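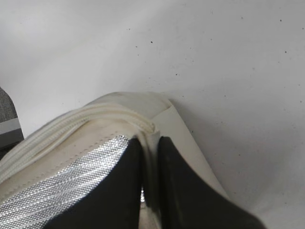 by Rita Paulauskas

She asked me not to use her name, because half of Suklow still calls her "the lady off the 14" and she rather likes it that way. So the lady off the 14 she'll stay. We met in the café at the back of the Bomstead garden centre, where she'd already got the teas in and bagged the table by the radiator, and I'd barely found my pen before she was off.

"I never meant to drive a bus," she told me. "I'd gone in to complain about one!" The Leltlow service had gone past her stop with its lights on and two seats free, and she marched down to the depot to tell somebody. There was a card in the window asking for trainees. She came out with an application form folded up in her coat and never did make the complaint.

I grew up on that route, so I was hopeless at keeping to my questions. I wanted to know about the hill, mainly. If you've ever sat upstairs going down into Leltlow with the branches smacking the front window you'll know why. She laughed for quite a while at that. "The hill's nothing. You get the hill wrong once in training and then you never do again. It's the turn by the chapel I used to dream about, with the parked cars on both sides and some chap waving you through who's never driven anything bigger than a hatchback."

Her mornings started in the dark for most of the year. She'd walk round the bus with a torch, have half a flask of tea and take the first run out with the same handful of people on it, all in their own seats, hardly a word said. She told me she could tell how somebody's week was going from how they held out their pass. "You don't say anything. You might wait a bit longer for them if they're not at the stop. I wasn't meant to wait, but I did." (I owe my whole sixth form attendance record to drivers like her, I think.)

I asked whether anything frightening ever happened, and she went a bit quieter. In all her time on the road she only had to ring 999 twice. One was a man taken ill outside the library, who sent a card to the depot that August. She didn't want to talk about the other one, so we had a scone instead and I told her about my mum's knees. 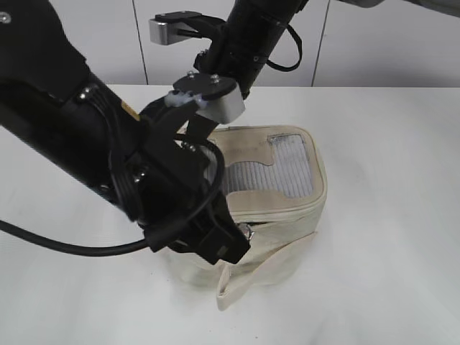 Lost property was where she ended up for her last seven years, when her back had had enough of the driver's seat. The depot gave her a little room with a hatch, a kettle and a ledger that had been going since before decimal money. She loved it. People came to that hatch in a proper state, she said, and the trick was to get them talking before you went to look on the shelves. Umbrellas were easy enough, because owners tended to know if the handle was chipped or the thing had ducks on it. Bags were the devil. I showed her the pale cream one in the picture just above and she groaned out loud. "Oh, I'd have had a shelf of those! They'd say, it's cream, it's just a bag, and I'd say, my love, what's in it?" Her rule was that you had to name something inside before she'd hand it over, and a surprising number of people couldn't.

The things nobody came back for bothered her most. There was a cake in a tin, iced for a christening. There was a single tap shoe, child's size, and she kept that well past the date she was supposed to let it go, on the grounds that no one else could possibly want it. Somebody once left a marrow with a prize ticket tied to it. "Second prize," she said. "I did wonder if that was on purpose."

We got on to what's changed. I expected a moan about phones and didn't get one, as she's very keen on hers and showed me over a dozen photos of her allotment. What she does miss is the conductors, who'd mostly gone by the time she qualified but still turned up at the Christmas do and told stories about fog. She thinks the new timetable is daft. The last bus out of Suklow now leaves before the pictures finish, so you either miss the end of the film or pay for a cab, and she's written to the company about it more than once – in green ink, she was pleased to tell me.

Does she still use the 14? "Course I do. I sit downstairs, left-hand side, and I keep my mouth shut." Then she thought about it. "I did tell one lad he was braking too late for the chapel. He was, though."

We'd been there long enough for them to start stacking chairs round us, so I walked her out to the stop. The bus was four minutes behind. She checked her watch, looked up the road, and said it would be the roadworks at Bomstead.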